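Rimlow Gripper: Project Report
Groter Shared Workshop, 08/12/2021

Our course handout said a hand-held gripper could be built in a weekend and would teach a robot to tidy small items. I doubted both claims. The build took 7 evenings, and I am still not sure about the second one.

The body follows the Whiteley plans with two changes. We made the fingers thicker after the first pair flexed, and we swapped the spring for a stiffer one from Darkex. The stiffer spring closes faster. Whether it closes better is another matter.

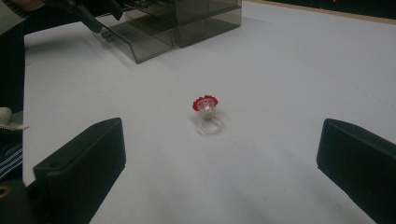 Small objects are where I expected trouble. The plans were tested on blocks and cups, and anyone can pick up a cup. For our own trials we wanted something awkward, and a plastic ring with a red flower top on a clear band seemed fair. On a white table the band nearly vanishes, so a person aims for the red part and hopes – I suspect software would do the same. Our fingers are also very bulky next to it.

We logged 26 grasps. The handout suggests 500 before any training, and gives no source for that number. Two of our runs had to be thrown out because the log file was empty.

Still to do: softer finger pads, a darker table cover, and a second person to repeat the trials without knowing which spring is fitted.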